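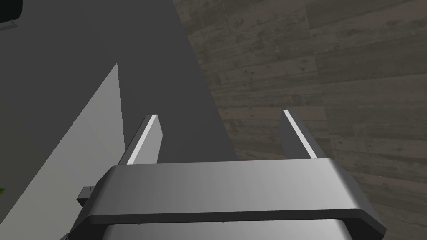
Gripper over tabletop in simulation, jaws open, nothing held.

Lulleck > Cell Safety > Checklists > Gripper

Search checklists Go

Rerun after the June drop fault, sim build 1022

1. Jaws open on stop command – PASS. Also opened without one, see 4.
2. Finger gap matches setpoint – PASS
3. Table edge set as keep-out – FAIL. Wiratau config still thinks the table goes on forever.
4. Holds part through e-stop – FAIL, 5 drops in 11 runs. Log reads "grasp OK" each time. Cheerful thing.
5. Fault 460 shown to operator – FAIL. Shown to the printer.

No release to the real cell until 3 to 5 are closed.

We use cookies. Accept / Settings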